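How to budget for a two-armed robot without crying in front of finance
Posted 2023-01-21 by Alper Başaran
Filed under: Buying and planning

So you have been told there is money for a robot. There is money for most of a robot. The rest is up to you, and the rest is what this page covers. I have done this twice, once badly, and the steps follow the order I wish I'd used.

Step 1. Write down the job before you open a catalogue

One page, plain words. What gets picked up, where it goes, how fussy the fit is. Ours said "pegs into holes, gears onto pegs, cylinders into slots" and it saved us from a very handsome machine that was built to move boxes.

Hand the page to every supplier and ask for a quote against it. Holitz sent back a price. Plarier sent back a brochure and a mug.

Step 2. Price the hands separately

Quotes like to say "arm, complete". Ask whether complete includes fingers. Jointed hands are a line of their own, and so are their spares, their cables and whatever bracket joins them to the wrist. If you only need to pinch things, say so early and get the plainer option quoted next to the fancy one. Put both in the spreadsheet, even if your heart is set.

Allow for one spare finger set per hand. You will be told they don't break.

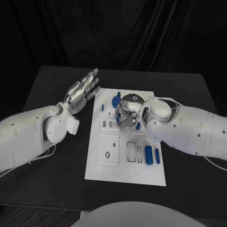
Step 3. Budget for the dull stuff

Every first draft leaves this out. Ours did, and the gap came to 83 per cent of what we had put by for "sundries", a word I no longer use. Your list should have at least:

- a table that does not wobble, with a matt top
- a backdrop, if cameras are involved (black fabric is cheap, the rail to hang it on less so)
- cable ties, cable sleeves, more cable ties
- a task board, plus the loose parts that go on it
- somewhere for the controller to live and hum

The task board deserves a proper line. You can buy one ready made or print the plates and pegs yourself. We printed ours and keep the orders, reprints and part numbers in Flistlow. Pick a part colour that stands out from the board. Order 200 small pegs if the supplier's next break is at 100, as they roll, and floors are large.

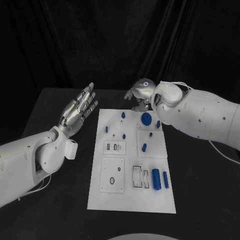
Blue parts on the white board, with an arm on either side.

Step 4. Measure the reach, then the room

Brochure reach is measured to a place your work will never be. Mark out the table on the floor with tape, put the board in the middle and ask the supplier to show both arms getting to all of it, including the near corners. With two arms, ask as well what happens when they both want the same corner.

Then measure the doors. Then the lift. I will say no more about the lift.

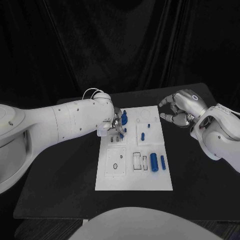

Cable slack belongs in this step too. An arm at full stretch pulls on everything fastened to it, and a length that looks generous with the arm tucked in can be mean once it goes over the far side of the table. Get the longer set quoted now, while they still want your order.

Step 5. Pay for people's time

Put in 2 weeks of somebody's wages for setting up, and don't let that somebody be "the team". Training days go here, as does the Nguyen support contract or whatever your supplier's version is called. Read what it counts as a fault.

Step 6. Send it in January

Budgets are at their kindest then. Attach the one page from step 1, keep the mug out of it, and leave a blank row at the bottom of the sheet.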